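Tutine

The Tutine is a short, close-fitting shoulder cape fastened at the throat, worn chiefly by women as an outer layer over a dress or blouse. It is associated with the river town of Budska, where it formed part of everyday and festive clothing until the early twentieth century, and it has since been taken up by bridal and ready-to-wear designers.

Name

The word is thought to come from a local verb meaning "to cover" or "to tuck in." Older household inventories use it for any small garment worn above the waist, including shawls and sleeveless jackets. The present, narrower meaning became settled once tailors began to sell the cape as a separate article. The plural is usually written without a change.

History

The earliest known mention appears in a dowry list of 1,684 entries compiled for several families of the town, in which the Tutine is named alongside aprons, stockings and bed linen. At that time it was a plain wool garment, cut from a half circle and left unlined. Wealthier households later ordered versions in silk or velvet, with a standing collar and a narrow braid along the hem.

During the nineteenth century the cape grew shorter and more fitted. Brides wore it in white or cream – a custom that spread to nearby villages – and put it away after the wedding, to be brought out again for baptisms and feast days. Black was kept for mourning and was worn without trimming.

The garment fell out of daily use as factory-made coats became cheaper. By the middle of the twentieth century it survived mainly in folk dance costume and in family trunks.

Construction

A traditional Tutine is made from two shaped panels joined by a seam at the center back. Darts at the shoulder give the cape its rounded line, and the front edges meet without overlapping. The collar is cut on the straight grain and stiffened with a layer of coarse linen. Closure is by a hook and eye, often hidden under a ribbon bow.

Festive examples carry up to 14 rows of pin tucks running parallel to the hem. The tucks were pressed over a damp cloth and caught by hand at each end. Linings, where present, were usually of cotton in a contrasting color.

Revival

The designer Florian Vasseur included capes based on the Budska pattern in a bridal collection for the house of Felis, replacing the hook with a row of covered buttons. The collection was followed by ready-to-wear versions in denim and quilted cotton. The workshop Greco, which had made costumes for dance groups, began taking private orders in the same period and still cuts each cape from paper patterns.

Mirko Pace, a historian of dress, has argued that the modern Tutine owes more to the evening capes of the 1930s than to its rural model, pointing to the lower neckline and the softer shoulder. Other writers regard the two forms as a single garment that changed with its wearers.

See also

Capelet
Pelerine
Bolero jacket
Wedding dress

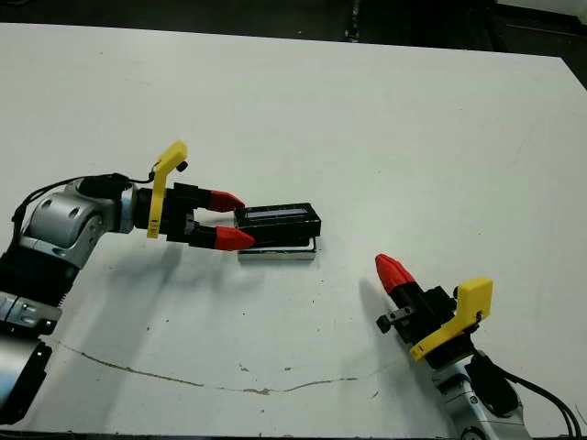
Robot arm at a white tabletop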